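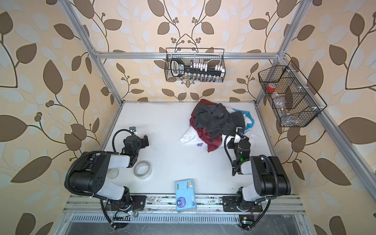

Subject: Re: [cell-upkeep] Cable loops on the two-arm cell, and where to keep the sockets
From: Todor Matić

Hi all,

Žydrūnas wrote:

> We're putting together a second cell at Brindmont to match yours and
> I'd like to copy the upkeep routine before we start running it.
> Three things I can't work out from the build notes:
>
> 1. How much slack do you leave in the gripper cable? Ours snagged
> on the elbow twice during homing.
> 2. Do you retorque the base plates on a schedule, or only when the
> arm starts to feel off?
> 3. The little boards by the bases. Covered or open?
>
> Also, what do you use as a test load after a rebuild? We've been
> folding one towel over and over and I don't trust it.
>
> Žydrūnas Uibo

Žydrūnas, I'm so glad you're building a second one! Let me take these in your order.

Cable slack. More than looks tidy. Ours leaves the gripper in a big open loop and then runs back along the arm to the base, with no tie anywhere between the gripper and the wrist joint. I used to tie it down close and it chafed. The way to check is with the power off: roll the wrist by hand to both ends, then fold the elbow as tight as it goes, and watch the loop the whole time. If it pulls flat at any point, give it another couple of fingers' worth. If it droops onto the table in your lowest pose, take a little back. Do the left and right arms separately, even though they mirror each other. My right one needed a longer loop and I still don't know why.

Base plates. On a schedule, please! I do them every 500 cycles and write the count on the log sheet (we're at 1,622 now). The plate bolts go into the front rail, and what moves first on ours is the rail nut, so a bolt can feel snug and the plate still creep sideways. I draw a paint-pen line across plate and rail. When the line doesn't meet, loosen everything, square the arm up again and start over. Tightening it where it sits just locks the error in, and then your calibration is off until somebody redoes it.

Boards. Open, down on the front edge, one by each base. I went back and forth on this one. The Clatwood covers looked great, but I had to take them off every time I wanted to see a light or reseat a plug, and I got lazy about putting them back. With the boards in the open I can see both lights from my chair. Just keep loose screws away from that edge, and do your unplugging with the supply switched off.

Test load. Clothes, in a heap, and mix them up. Dark on dark is what catches out the wrist camera, so put a charcoal thing over a dark red one and have something white and something pale blue sticking out of the sides. Lower one gripper into the edge of the heap with the other held clear, and you'll learn more about your wrist zero in a minute than the towel will tell you all afternoon. I also leave small stuff on the table in front, like a roll of tape or a packet of tissues. Clear plastic is the mean one – it's close to invisible on a white top.

One you didn't ask about, but it's my favorite change this year: hang the tools inside the cell. There's a wire basket on the crossbar at the back with the sockets lined up in it, and a second one on the right-hand post for bottles. It has saved me so many walks to the Lüthi cabinet. Hang the baskets before you do your reach check, and sweep both arms slowly toward the walls afterward.

My log sheet template is in the Parkomell folder, row 26 onward is the base plate part. Change whatever you like. And tell me how the homing goes once you've let that cable out, I really want to know if the elbow was the only place it caught.

Todor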